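Folding goes home with the staff at Trestness linen plant

TRESTNESS, 17 Oct 2019. The machine that was supposed to take over folding at the Gostance laundry has so far given the folders more to do, most of it in their own bedrooms.

Gostance, which washes and folds for households and small hotels, signed up in April to help the automation firm Voltlow teach robots to handle clothing. Sheets and towels have gone through a mechanical folder at the plant for years. Sweatshirts, baby clothes and anything with a hood still go to a long table by the loading door, where they are dealt with by people.

Under the plan, those people spend part of each week folding with hand-held grippers, one for each hand, so that the motions can be recorded and passed on to a machine. The first sessions were held at the long table and were not a success. Everything on it had been washed by the same plant and smoothed by the same hands, and the software got very good at clothes that hardly needed folding.

"They told us our laundry was too tidy," said Wenche Sjögren, who has run the table for most of her working life. "I have waited a long time to hear that from management, and it was a complaint."

So the grippers went home. Staff who take a pair sign them out at the end of a shift and are paid their normal hourly rate for up to 2 hours an evening, with a supplement the union had to ask for twice. Of the 70 people on the folding side, 65 have tried it at least once. The other five have told shop steward Oldřich Bartoš that they fold enough already.

Bartoš negotiated the terms in the canteen. He got a clause saying no one can be required to take grippers home, another saying no one's hours on the table can be cut before next summer, and a third on what happens if a child gets hold of the equipment. Voltlow's lawyers had not thought of the third one.

"The company calls it skills transfer," he said. "I asked which direction." 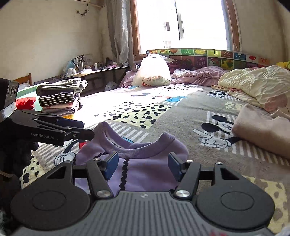
Learning to fold this way has humbled people who can do a fitted sheet in the time it takes to answer the phone. Selamawit Demissie, nine years at Gostance, said her first T-shirt took longer than her lunch. Two fingertips a side leave no palm to smooth with and no thumb to tuck under. She now opens the tips on either side of the collar before she starts on a sweatshirt, and she has stopped caring what is underneath it, whether that is a bare mattress or a sheet covered in Mickey Mouse. The patterned bedding is welcome at Voltlow, where project lead Gøran Kristiansen said the plant's white tabletop had taught the system that all clothes live on snow.

Kristiansen puts the total at 235 recorded hours. He would not say how many more are needed, or when a robot might stand at the long table. He did say that it would begin with towels, which drew a laugh from the room, as the towels have had a machine all along.

Management says the work will create new jobs in checking recordings and minding the equipment. Two such posts have been advertised. Ronja Haugland got the first and now spends her mornings at a screen, marking the point where each fold begins and ends. She misses the radio at the table and does not miss the standing.

"I used to fold all day," she said. "Now I watch my friends fold all day. It's a promotion, I have it in writing."

The current agreement is up for review in April. The Khondokar plant, Gostance's other site, has been offered the same terms and has asked to see the supplement first.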